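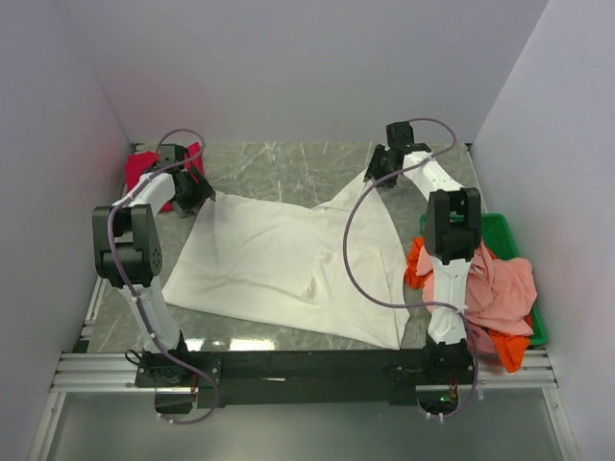
A white cloth opened out on the gray tabletop, one corner lifted.

About Us

MacKinnon Linen Service washes, presses, folds and delivers table linen for restaurants, inns, church halls and private parties. We rent linen from our own stock, and we also take care of linen that belongs to our customers. Our shop is in Wilach, two doors up from the feed store, with parking and a loading door in back.

Most of our work is white: tablecloths, napkins, runners, tray cloths and kitchen towels. We carry colors for napkins only. The current list is on the Rentals page.

How we started

The business was opened by the MacKinnon family as a laundry for the railroad hotel. When the hotel closed, the laundry kept the name and took on the restaurants along Grumeo Street, then the summer inns at the lake. Hélène Hawthorne came to work on the pressing side and bought the business when the last MacKinnon retired. She still runs it. Maarten Van Hecke joined her to handle deliveries and now looks after the folding room and all the repair work.

There are 7 of us in the shop during most of the year. In June we take on extra help for wedding season, usually students from the high school, and a few of them have come back for several summers.

We delivered to 405 events last year. The smallest was a supper for two tables in a barn. The largest was the fire company dinner, which we have done every year under the present owner.

What happens to your linen

Linen comes in at the back door and is counted with the driver's slip. If the count is off, we call the same day. Each customer's own linen is tagged with a sewn cotton tab at one corner of the hem, and it is washed only with other pieces from the same customer.

Stains are treated by kind. Wine and coffee are soaked first. Candle wax is chilled and lifted off before it goes anywhere near warm water. Grease gets a paste that sits overnight. Lipstick is the slow one, and a napkin may go through twice before we let it pass. We do not use chlorine bleach on customers' own linen unless we have been asked to in writing.

After pressing, the larger pieces go to a table to be looked over. A cloth is opened out flat and checked from one hem to the other, then turned and checked again. We are looking for pulled threads, small holes, a hem that has started to let go, and any mark that came through the wash. A shadow left by a stain is hard to find on a cloth that is already folded, so the looking comes before the folding.

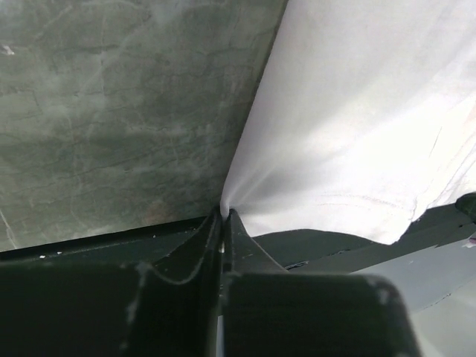 Thin white cloth gathered at a single point, with the folds fanning out from it.

Thin cloths get the same check as heavy ones. They wrinkle more easily, and they show every crease on a table under good light, so they are packed at the top of the bag. Heavy banquet cloths go at the bottom.

How we fold

Our standard fold for a tablecloth is in half lengthwise, in half again, and then in thirds. That leaves one long center crease that can be lined up with the middle of the table. Round cloths are folded in quarters and then to size. Napkins are folded flat in squares and tied in bundles of 30.

If your dining room has its own fold, show us one. We keep a sample from each customer on a shelf in the folding room, with a card pinned to it, and new people learn from the samples. The Kudik Inn has its napkins folded in a long rectangle with the hem inside. The bakery cafe wants everything rolled. Either is fine.

Some cloths should not be folded at all. Long head-table cloths and anything with heavy embroidery can be sent out on a hanger or a cardboard tube. There is a small charge for the tube, and we take it off the next bill when the tube comes back.

Repairs

Loose hems and small holes are mended here. Maarten does a flat darn that lies smooth on the table, and a hem can usually be resewn the same week. If a piece is too worn to be worth mending, we set it aside with a note and let you decide. Worn cloths can be cut down into napkins or tray cloths – ask for a price. What customers no longer want is cut up for cleaning rags, and the Wilach animal shelter takes some of the larger pieces.

Delivery and pickup

We run 2 vans. One covers town and the other goes out to the lake and the farms along the river road. Restaurant routes leave at 6 a.m. Event linen is delivered the day before and picked up the day after, unless the hall has other rules. Please shake out crumbs, silverware and flowers before bagging. Forks that reach us are washed and returned with the next order, and there is a box of unclaimed ones by the front counter.

Damp linen should be left out of plastic. Hang it over a chair back overnight if you can, or use one of our mesh bags. Mildew spots are the one thing we often cannot get out.

Visiting the shop

The counter is open from 8 a.m. to 4 p.m., and we close for a week in January to service the presses. You are welcome to bring in a single tablecloth. Grandmothers' cloths, christening pieces and old hotel linen all come across our counter, and Hélène will tell you what she thinks can be done before you leave it with us.

For event orders, please get in touch by March if your date falls in June. Napkin colors can be changed up to two weeks ahead.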